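About Us: Bollham Home Handling

Hi, and thanks for clicking the least-clicked page on our site! 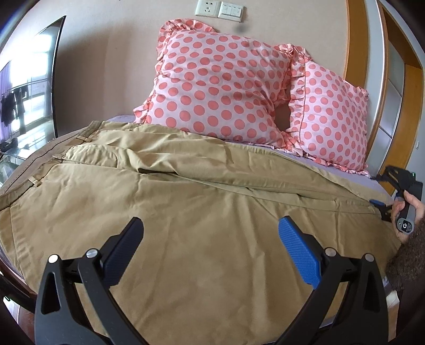 Who we are

I started Bollham because I hate folding laundry and I figured I couldn't be the only one. We're a small company that teaches machines to handle clothes, and most of our teaching is done with hand-held grippers, one in each hand, in ordinary bedrooms on ordinary beds. Trousers, towels, fitted sheets (ugh). A person does the job with the grippers, the grippers record it, and later our folding arm, the Gramard, learns from the recordings.

There are 15 of us now. We have two rooms over a bike shop and a truly embarrassing number of khakis.

The part most companies leave off this page

We had a bad day, and I'd like you to hear about it from me. On Wed 23 October one of our hand-held grippers closed by itself while a colleague was clearing a snagged belt loop out of it. Her finger was between the pads. She had a bruise and a split nail, and she was back at work the next morning, but it scared all of us and it should have. These things are made to hold on to thick cotton, so when they close, they close!

What went wrong was a mix of a worn part and a lousy habit. The part was a return spring on one of the pivots. It had gone soft, so the jaw would hang open when you let go of the trigger and then snap shut at a bump. The habit was ours. We'd gotten used to picking lint and threads out of the jaws with the power on, because switching off meant restarting the recording, and restarting the recording is a pain. I did it myself all the time. I'd probably done it that morning.

I also have to own up to this: somebody had written "left jaw sticky" in the log back in May. We read it, wiggled the jaw a few times, decided it seemed fine and went to lunch.

What we did about it

We stopped recording that same afternoon and pulled every gripper apart. Out of 53 units, 2 had the same soft spring. Both went in the scrap bin. Then I went back through the log and found 181 recordings made with those two units, and we threw out the whole lot, which hurt (that was a lot of pants). The Gramard had been picking up a strange little hesitation right before it grabbed a waistband, and I'd been blaming the software for weeks. Sorry, software.

The new rules fit on an index card taped inside each case:

Power off before your fingers go near the pads.
Snagged on a loop or a pocket? Set the gripper down on the bed, switch off, then work the cloth free.
Open and close it ten times before the first garment of the day.
If it sticks once, it goes in the red bin. You don't get to wiggle it.

We changed the recording software too, so switching off in the middle of a garment no longer loses the take. We should have done that one first.

Come say hello

If you use hand-held grippers in your own lab or shop and want our checklist, write to us through the contact page and I'll send it over. Same goes if you spot something in it that we missed. And if you're good with springs, we're hiring!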